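Learning from Demonstration, Lab Course
Handout 6: Collecting the examples
Notes by Nosipho Chauke
Posted Friday, December 28, 2018

Read before your first slot. Handout 5 (calibration) is assumed, not repeating it. If your arm isn't homing properly go back to that one first.

What counts as an example

One example = one full attempt at the task, start pose to end pose, plus everything recorded on the way. Camera streams, joint positions, gripper opening, time stamps. Also the task sentence, typed in before you start. People forget the sentence. An example without it goes in the unlabeled pile and doesn't count toward your total.

Total per pair: 100 kept. Kept means it passed the checks further down. The August group turned in 626 between them, and a lot of those were the same motion over and over with the object in the same spot. The model trained on them learned the spot. Move the object and the gripper went to where it used to be.

So: variety first, then number.

Who does what

You work in pairs, one driving the arms, one on the recording laptop. Swap every 20 attempts. Tired drivers make short jerky corrections and the model copies those very faithfully.

Laptop person: starts and stops the recording, types the sentence, watches the thumbnails, says "bad" out loud when something is bad. Don't wait for the end of the run to say it.
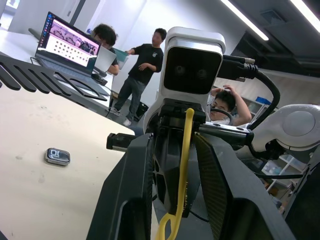

Check cable slack by hand with the arm powered but still. Take the wrist through its full turn slowly, both ways. A cable that pulls tight at the end of the range gives you a small drag in the motion, and you'll see it in the joint plots later and wonder what it is. Cable across the lens is worse. Look at the wrist view in Jellik before every block, not once at the start of the day.

Jellik is the recorder, Jilia is the reviewer. Similar names, sorry, I didn't pick them. Jellik writes the raw run, Jilia opens it and lets you trim and mark it. Never edit the raw folder. If you need to fix a sentence do it in Jilia and it writes a side file.

Laying out the table

Draw a layout card from the stack. The card tells you which objects and which rough zone each goes in, you choose the angle. Zones are rough on purpose. Don't square everything up to the table edge. If an object rolls a little after you set it down, leave it, that's fine.

Things to vary between attempts:
- position inside the zone
- which way the target faces
- what else is on the table and how close
- which arm goes first (two-arm tasks only)
- start pose of the grippers, a few degrees is enough

Things to keep the same inside a block:
- table hight
- camera mounts
- the task sentence, word for word

The last one gets argued about every term. We want different wordings across blocks, not inside one. "Put the watch on the stand" and "hang the watch on the stand" are two blocks. If you mean two different motions, definitely two blocks.

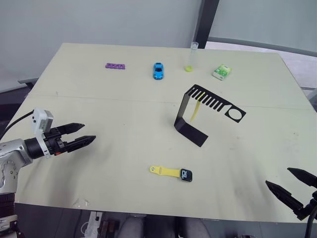
Driving tips. Come in from above where you can. Open the fingers before you get close, not on the way down. Pause for a beat once the grip is closed, then lift. The pause helps the segmentation step find the grasp. Thin flat things: get one finger low and let the object come to it, don't chase it across the table.

Soft parts (straps, strips, bags) deserve extra attempts. They never lie the same way twice, which is good for us, but you need more of them before the model gets anything useful. Double the card count for those.

Don't fix the scene with your hand mid-run. If you reach in, stop the recording and mark it "hand". We do use those, separately.

Failures

Keep them. Seperate tag. Three kinds:

miss - fingers closed on nothing
drop - had it, lost it
stuck - caught on something, had to back out

A failure you recover from inside the same run is the most useful thing you can record. Mark the time where it went wrong and the time where you were back on track, 2 marks, Jilia has keys for both (F and R). Don't fake them. Staged drops look staged, the arm slows down right before.

Checks before a run is kept

All streams present, same length to within a frame or so.
Sentence there and matches the block.
Target in view of at least one camera at the moment of the grasp.
No hands.
End pose held until recording stopped. Lots of runs lost to this one, driver relaxes and the arm drifts.

Gratlow runs the first pass by itself overnight and mails you the list. It's strict on lengths and useless on everything else, so still look.

Reading for next time

Mokgethi notes, sections on action chunking and on time alignment. Skip the proofs. Bring one run you kept and one you threw out, be ready to play both and say why.

Slot signup is on the door of the lab. Pairs without a slot by the end of week one get whatever is left, usually early morning.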